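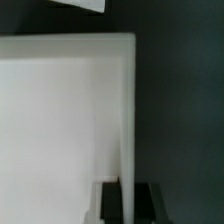 Abb. 1: Weiße Kante von ganz nah - oberer Rand, Rücksprung, Seitenkante

Handout zu Sitzung 8: Weiße Möbel ansehen und pflegen

Letztes Mal kam die Frage auf, warum ich beim Saubermachen immer an der Kante anfange und nie auf der großen Fläche. Ganz einfach: Auf der glatten Fläche sieht man kaum etwas, die Ecken erzählen viel mehr! Schaut euch in Abb. 1 den Streifen zwischen Fläche und Seitenkante an, der ist eine Spur grauer als der Rest. Ob das nun Schatten ist oder Schmutz, verrät euch kein Foto, da müsst ihr mit dem Finger drüber (mache ich zu Hause ständig, meine Familie rollt schon mit den Augen).

So gehe ich vor:
Erst trocken, mit einem weichen Pinsel in den Rücksprung. Dann ein Tuch, nebelfeucht, immer von oben nach unten. Bei kleinen Absätzen und Vorsprüngen das Tuch um den Finger wickeln, sonst wischt man bloß darüber hinweg. Scheuermilch bleibt im Schrank - die macht weiße Oberflächen stumpf, und das bekommt ihr nicht mehr weg.

Zum Üben stehen im Kursraum Stavden die Modelle Lillar und Pop bereit. Bitte beide Male den Rand oben und die Seitenkante vergleichen und aufschreiben, wo ihr Grau seht und bei welchem Licht. Etwa 19 Zeilen reichen völlig.

Die Notizen bringt ihr zur nächsten Sitzung mit, den Pinsel auch.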